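The Practice Machine

Olumide Effiong had been at Cordeiro for almost 4 weeks before they let him near the cases. Until then he had answered the phone and written tickets.

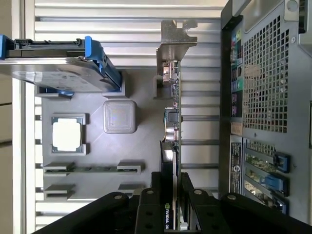 "It won't switch on," said Ikechukwu Idahosa. "It never will, so you can't hurt it. The board's only plastic. Take the parts out, put them back, and come and find me."

Olumide sat down with the case on its side. He had built one computer in his life, in August, on his sister's bed in Otmont, and it had taken him a whole weekend and a good deal of shouting.

He began with the hard drive. The caddy had a blue handle and he pulled it gently, the way you would try a door in someone else's house. Then he looked at the graphics card for a while. The memory could wait. One slot was filled and the other was empty, and he wondered if he was meant to notice that.

"Is there a stick missing?" he called.

"Is there?" said Ikechukwu from the next room.

Olumide looked in the drawer, which held cable ties and an old invoice from Skollard for £186. He shut it again.

By the time he had everything back where it belonged, the others had gone to lunch. Ikechukwu came in with a sandwich, bent down and pressed a thumb along the edge of the card.

"It's in," he said. "Which part were you scared of?"

"That one."

"Everybody is. I cracked a real one in my first week. The customer was very nice about it, and I still cross the road when I see him."

He put half the sandwich on the bench and went to find a ticket with a real machine on it.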